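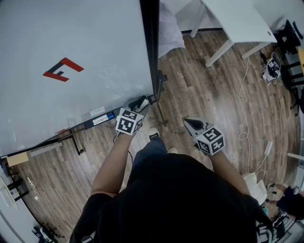 Rocío Marín wrote:

> With the head camera as reference, the right cube pose flips between
> two solutions whenever only one face is visible. The gripper then
> jumps in yaw for a frame or two and the trajectory filter rejects the
> segment. Is there a recommended setting, or should I drop the
> single-face detections before they reach the tracker?

Don't drop them. You lose too much of any reach where the cube turns side-on to the head camera.

The flip is the usual planar ambiguity. The solver returns both candidates with their reprojection errors, but surau_track keeps only the lower one, and with a small face the two errors are nearly equal. The branch "two-hypothesis" keeps both and picks the one closer to the predicted orientation. Prediction is constant angular velocity over the last 3 accepted poses. After a gap longer than 300 ms it resets and waits for a detection with two or more faces.

In the config:

cube.ambiguity = keep_both
cube.reset_gap_ms = 300
filter.window = 128

The last line matters if you are still on the old default of 400. At that length the smoother smears a bad pose over good neighbors, and the rejection you see may come from there.

Two things I have not tested: both cubes sharing marker IDs (please don't), and a cube calibration file older than the February format change. Ignacio's converter handles the latter but writes the face order reversed for the left hand. Check it before you blame the tracker.

If it still flips, send me the raw detections for one segment, without the filtered output.

Severino Vallejo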